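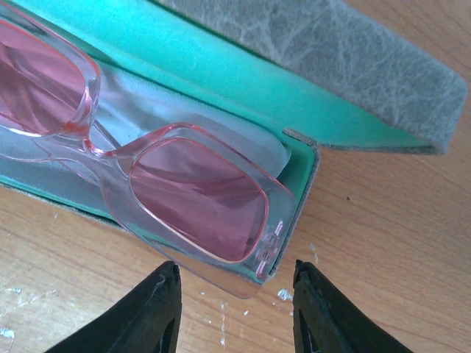

## Tinted lenses — the questions we get most

Quick answers from the workshop at Zirnis. Will tidy this page up when the February rush is over.

**Can you put a tint in my own frames?**
Usually yes. Plastic frames, metal frames, most rimless. Bring them in or post them. Very old frames at your own risk — the plastic goes brittle and can crack when we take the lenses out.

**Prescription or plain?**
Both. Same colours, same price for the tint itself. Prescription needs to be less than two years old, and we need the actual slip, not a photo of last year's box.

**Which colours do you do?**
Grey, brown, green, rose, yellow, blue. Each one in light, medium or dark. Samples on the counter, please do take them to the door and look at the street through them. Colours look diffrent under shop lights.

**Is pink any use or is it just for looks?**
Bit of both. Some people find rose easier on the eyes on dull days, others can't stand what it does to greens. Try the sample first. We can't swap a tint because you went off it.

**Does a darker lens mean more UV protection?**
No. Seperate thing. Dark lens with no UV filter is worse than nothing, your pupils open up behind it. Everything we sell is UV 400, pale tints included. If you've bought a pair elsewhere and aren't sure, we'll test them on the meter, free, takes a minute.

**Can I drive in them?**
Light and medium, daytime, fine in most cases. Category 4 never. At night no tints at all, and that includes the yellow ones sold as "night driving" glasses. Ask if unsure.

**How long does it take?**
7 working days for plain lenses. Prescription longer, depends on the lab. Graduated tints add 3 days. We text when they're ready.

**Do you do polarised?**
Yes but it's a new lens, we can't add it to an old one. Grey, brown and green only. Phone screens and fuel pump displays can go black at some angles — normal, not a fault.

**How do I clean them?**
Lukewarm water, drop of washing-up liquid, soft cloth. No kitchen roll, no glass spray, no shirt hem. Don't leave them on the dashboard in summer, heat wrecks the coating.

**Do I get a case?**
One with every new pair, hard or soft. Not with relens jobs, though you can buy one. Hard case if they live in a bag.

**My tint has faded. Guarantee?**
Covered for a year if the fading is ours. Scratches aren't covered. Bring the receipt or give us the name on the order.

**Do you ship?**
Yes, tracked. Orders over £100 go free. Repairs posted to us: wrap them well, name and phone number inside the parcel.

**Who do I talk to about an order?**
Hongmei Xue does all the tint work and picks up the workshop phone after 2pm. Mornings she's at the machines, so leave a message. Order number helps.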